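## 4주차 강의 노트: 휴대형 그리퍼 시연 수집의 작업 기준

범위: 손잡이형 그리퍼로 사람이 직접 시연할 때의 안전 및 기록 규칙. 고정형 로봇 팔 셀은 다음 주에 다룬다. 실습은 목요일, 담당은 Fiona Pringle.

### 1. 작업 구역

- 사무 공간과 겸용하는 방에서는 좌석 사용자에게 시작과 종료를 구두로 알린다.
- 이동 경로의 의자와 전선은 세션 전에 확인한다. 세션 도중에 가구를 옮기면 새 세션으로 기록한다.
- 주변 인물이 촬영 범위에 들어올 수 있는 경우 사전 동의서를 받는다. 동의가 없으면 해당 구간은 보관하지 않는다.

### 2. 파지 대상이 연질물일 때

봉제 인형, 천, 스펀지류는 파지 중에 형상이 변한다. 강체용 판정 기준(접촉면 두 곳, 미끄러짐 없음)을 그대로 적용하면 오판이 생긴다. 연질물은 들어 올린 뒤 정지 상태를 유지하고 나서 판정한다. 대상이 렌즈에 가까워 시야를 크게 가리더라도 그 사유만으로 폐기하지 않으며, 기록지에 '가림' 표시를 한다.

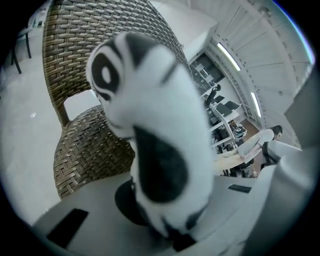

그림 1. 흰색 그리퍼 손가락 두 개로 아래쪽에서 파지한 봉제 대상물. 어안 시야.

그림 1과 같은 경우 손가락의 패드가 일부 보이므로 접촉 위치를 추정할 수 있다. 패드가 모두 가려진 구간은 접촉 위치를 '미상'으로 적는다. 추정값을 기입하지 말 것.

### 3. 기록 규칙

1. 세션당 시연은 최대 400회. 초과분은 별도 세션으로 분리한다.
2. 파일명은 과제명, 세션 번호, 시연 번호 순으로 쓴다. 예: Rikero-308-4
3. 실패한 시연도 삭제하지 않는다. 실패 코드만 부여한다.
4. 그리퍼 패드를 교체하면 교체 시점을 기록하고 보정을 다시 한다.

### 4. 중단 조건

- 손가락 사이에 사람의 손이나 머리카락이 들어갈 우려가 있을 때
- 패드가 들뜨거나 떨어졌을 때
- 구역 안의 사람이 중단을 요청했을 때

중단 후 재개는 담당자 확인을 거친다. 기록지는 418호 서류함에 제출.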